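March, a little after nine at night

Tea's gone cold already because I sat down to write this and then spent ten minutes looking for the pen I like. Found it in my coat. Of course.

So, day whatever-it-is of the Great Letter Project, and I have news! I finished the blue shoebox. Every single letter Grandma kept from her sister is now out of its envelope, flattened, read and put in order, and I feel like I've been living in someone else's kitchen for a month. They wrote to each other about everything. Hems. The price of butter. A neighbor with a goat who I have come to really dislike, and I only know her as "Mrs. D." (She borrowed a preserving kettle one spring and it's still being complained about four years later.)

Boglárka Major came over this morning to help with the Hungarian ones. I'd been saving those up and dreading them, because my Hungarian is good for ordering cake and not a lot else. She read the first one out loud straight off, stopped, laughed, and went back to read it again in English for me. It was a recipe. A whole page and a half on plum dumplings, and then right at the bottom, squeezed in sideways, "Also I am getting married." That's it! No name, no date, nothing. We both just sat there.

I want to make those dumplings now. Boglárka says you have to use potatoes that are a bit old, and that anyone who puts cinnamon inside the plum instead of in the crumbs needs talking to. I wrote that down on the back of an electric bill, so I'd better copy it here before I pay the thing: old potatoes, sugar cube where the pit was, cinnamon in the crumbs only.

I keep moving the whole operation from room to room. The bed was hopeless, the floor killed my knees, and what I really need is a table and a wall and a door I can shut on the cat.

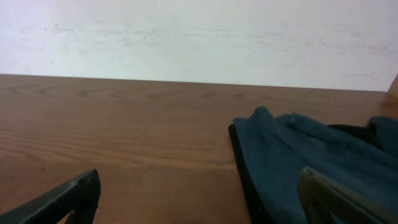

Reddish-brown wood, knot-like swirls and all.

Anyway. The sorting. I started out doing it by postmark, which sounds so sensible, and then half the postmarks were smudges. Then I tried going by handwriting, because my great-aunt's got bigger and loopier as she got older, but she also wrote big and loopy when she was mad, so I had her down as eighty in a letter where she was clearly about thirty and furious at the goat woman. Now I go by what's happening. If the baby has teeth it goes after the letter where the baby doesn't. It's slow but I like it so much better, it's like putting a novel back together after somebody dropped it down the stairs.

Davina Purves called at lunchtime about the scanning. She did her own family's papers last winter, more than 2,000 pages, and she has Opinions. She thinks I should scan everything, envelopes too, both sides. I said even the blank backs? She said especially those, because her grandfather did sums on his, and she'd figured out what he paid for his first truck from the back of a birthday card. All right, both sides then. She's lending me her good folders and a box of the paper that doesn't turn things yellow, and I'm paying her back in marmalade.

I did ask what it would cost to just have the whole lot done at Flanden, the copy place by the bridge, and the man was very nice and gave me a number, and I was very nice and left. So it's me and the scanner at the library, 100 pages a visit before my back gives out.
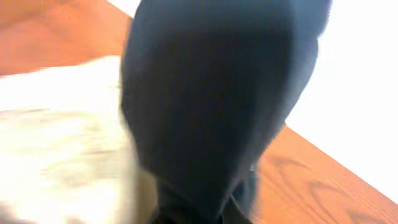 What I can't decide is what to do about the sad ones. There's a run of letters from the winter their mother was ill, and they're so private. Short, too, like they were both too tired to hold the pen up. I read two and put the rest back. I think I'll scan them and not read them yet, if that makes sense – they'd be safe, and I could come to them later when I'm less tired myself. Mom says Grandma would want them read. Mom also says Grandma would want me to get a haircut, so I'm not sure how much of this is Grandma.

Oh, and there was a pressed flower! It slid out of an August letter and went to bits almost at once. I got most of it into an envelope and wrote the letter's date on the front in pencil. Pencil, not pen, Davina would be proud.

Still to find: the husband's name. There's got to be a letter after the dumpling one that mentions him. Boglárka thinks he's the "J." who fixes the stove, and I think he's the one with the motorcycle. We have a jar of pickles riding on it.

Tomorrow: folders from Davina, potatoes (old ones, ha), return the library book about paper repair that I didn't read past the second chapter. And start the green box, which is heavier than the blue one and smells of mothballs.

Bed now. The cat's on my side again.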